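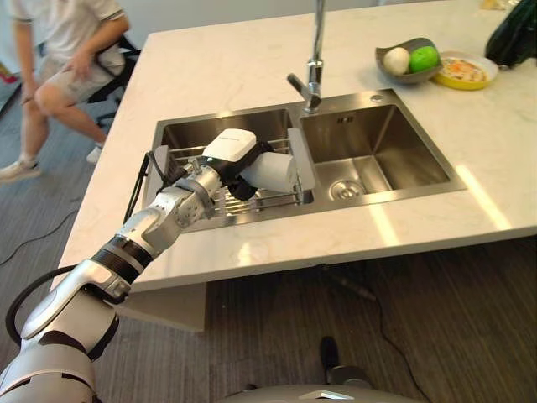

Puesto del fregadero: el brazo con el vaso blanco sobre la rejilla del seno izquierdo.

Cuaderno del taller, marzo, después de comer

Retomo el asunto del presupuesto, que lo dejé a medias en la página anterior y luego me da vergüenza cuando Fiorella lo lee y me pregunta dónde está el resto. Tenemos que decidir qué pedimos para el segundo puesto de cocina antes de que cierren las compras del trimestre, y quiero dejar aquí todo lo que hemos ido hablando, aunque salga largo y un poco desordenado.

Lo primero, el brazo. Murray sigue defendiendo que compremos otro igual que el que tenemos y entiendo muy bien por qué: los repuestos sirven para los dos, los programas también, y cuando uno está parado se le puede quitar una pieza para salvar la tarde (lo hemos hecho con máquinas peores). La alternativa es el brazo de Pustimari, más ligero y bastante más barato, pero tiene menos alcance y en el fregadero el alcance se nota muchísimo. Para llegar a la rejilla del seno izquierdo vamos bien; para ir al fondo del seno derecho, que es el grande, hay que estirarse por encima del borde de la encimera, y ahí ya me gustaría ver al pequeño haciendo lo mismo con un vaso en los dedos. Le he pedido a Pustimari que nos dejen uno de prueba. Si dicen que sí, lo primero será medirlo contra nuestro fregadero, con grifo y todo, que el caño es alto y siempre acaba en medio del camino.

Segundo, las pinzas. Aquí sí que estamos todos de acuerdo, qué alegría. Queremos la pinza de Cuner en el puesto nuevo y dejar la actual donde está. El presupuesto que mandaron es de 3,535 euros con el adaptador de muñeca incluido, portes aparte. Fiorella les ha preguntado por el precio de los dedos sueltos, porque los dedos son lo que se gasta y no quiero que nos pase lo del otoño, cuando estuvimos esperando un juego casi 4 semanas y nos dedicamos a ordenar cajones. Mi idea es pedir tres juegos de dedos desde el principio. Murray dice que con dos basta. Yo apunto tres y que me lo tachen.

Los vasos cilíndricos como el blanco, cogidos de lado, son la pieza con la que más me interesa comparar las dos pinzas. De pie los coge cualquiera; tumbados sobre las varillas de la rejilla la cosa cambia, porque hay que entrar sin enganchar el metal. Propongo una tanda de 100 repeticiones con cada pinza, los mismos vasos, la misma rejilla, y apuntar los fallos en la hoja de siempre. Con eso ya podemos firmar el pedido sin remordimientos.

Tercero, y esto es cosa mía: los cables. Llevo meses diciendo que hay que meter una partida de canaleta de suelo y siempre se cae de la lista porque parece poca cosa al lado de un brazo. Tenemos cable negro por la moqueta debajo de la encimera y otro por el lado de la izquierda, más el que le cuelga al propio brazo, y si ponemos un segundo puesto al lado aquello va a ser una selva. Pellegrini vende un tramo plano que se pega por debajo y se levanta bien cuando hay que cambiar algo. Lo pongo en la lista con nombre y apellidos — canaleta Pellegrini, tramo plano, gris si lo hay — y ruego a quien haga la hoja definitiva que no me la quite.

También el menaje, que siempre lo pagamos de nuestro bolsillo y no puede ser. Rejillas de fregadero de repuesto, vasos, un par de cuencos más, platos. Lo de la fruta y la comida para las mesas de prueba yo lo seguiría comprando en el súper de abajo, con ticket, sin meterlo en el pedido grande.

Sobre Somura: llamaron por lo del contrato de mantenimiento. Ofrecen revisión anual para los dos brazos si el segundo es del mismo modelo, y eso le da un argumento más a Murray, que ya venía contento. Si elegimos el de Pustimari habría que llevar el mantenimiento por separado. Pedir las dos ofertas por escrito, que por teléfono todo suena de maravilla.

Pendiente:
Fiorella: precio de los dedos sueltos y plazo de entrega de Cuner.
Murray: medir el alcance real hasta el fondo del seno derecho y pasarlo a limpio.
Yo: insistir a Pustimari con el préstamo y contestar a Somura.
Sin asignar: buscar sitio para el segundo armario de control. Junto a la pared clara cabría, pero entonces habría que mover las sillas, y ya sé que eso va a traer conversación.

Añadido a las seis: ha contestado Pustimari, preguntan qué fijación tenemos en la base. Mañana les mando el plano.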